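Enlever une auréole blanche sur une table ronde en bois (finition huile-cire ?)

Question posée dans Maison > Bois et meubles - 3941 vues - 3 réponses

Bonjour à tous !

Je viens de récupérer une table ronde en bois, teinte miel, et j'en suis complètement folle. Elle réchauffe toute la pièce, on y mange, on y bricole, on y fait les devoirs, bref elle a remplacé tous les autres meubles en une semaine. Le vendeur m'a dit qu'elle avait été traitée à l'huile-cire Fenska, mais il n'était pas sûr de lui et je n'ai pas retrouvé le pot.

Lundi j'ai posé un plat sortant du four avec un dessous trop fin, et maintenant j'ai une belle auréole blanchâtre, 12 cm de diamètre, près du bord. Au toucher c'est parfaitement lisse.
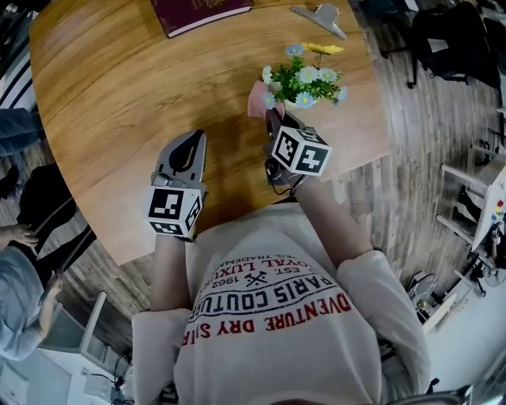 J'ai lu tout et son contraire : le fer à repasser, la mayonnaise, le dentifrice, la cendre de cigarette... Par quoi commencer pour ne pas aggraver les choses ? Et est-ce que je dois forcément reprendre tout le plateau ensuite ? J'aimerais beaucoup garder cette couleur. Merci d'avance, j'ai hâte d'apprendre !

Réponse 1 (meilleure réponse, 11 votes)

Félicitations pour la table, et pas de panique, une auréole blanche se rattrape très souvent ! Le blanc, c'est de l'humidité coincée dans la finition. Une tache noire, ce serait le bois lui-même et là c'est une autre histoire.

Commence par savoir ce que tu as dessus. Une goutte d'alcool ménager sur un coton-tige, sous le plateau ou dans un coin discret : si ça devient collant, c'est un vernis à l'alcool ou une gomme-laque. Si rien ne bouge, huile durcie ou vernis moderne.

Ensuite, le fer. Vidé de son eau, sans vapeur, réglage le plus bas. Un torchon en coton propre plié en deux sur l'auréole, tu passes cinq secondes, tu soulèves, tu regardes. Et tu recommences. Chez moi il a fallu une dizaine de passages et j'ai vu la marque s'effacer petit à petit - un vrai bonheur !

S'il reste un voile et que c'est bien huilé, papier abrasif grain 3000 avec deux gouttes d'huile, dans le sens du fil, sans appuyer. Tu essuies, tu laisses sécher une nuit. Pas besoin de refaire tout le plateau, mais fonds bien les bords de la retouche. J'utilise l'huile Woltano incolore et la teinte miel de mon buffet n'a pas bougé. Attention aux chiffons imbibés d'huile : étale-les à plat dehors pour les faire sécher, ils peuvent prendre feu tout seuls en boule.

Réponse 2 (2 votes)

mayonnaise toute une nuit et hop. ma grand-mère faisait comme ça et ses meubles étaient magnifiques !! par contre ça sent un peu le lendemain

Réponse 3 (4 votes)

D'accord avec la première réponse pour le fer. Le dentifrice par contre, je déconseille, j'ai fait un rond mat bien visible sur ma table Trusholm et j'ai dû poncer tout le dessus. Bon, j'ai découvert que j'adorais poncer, donc je ne regrette pas tant que ça ! Prends aussi des dessous de plat en liège épais.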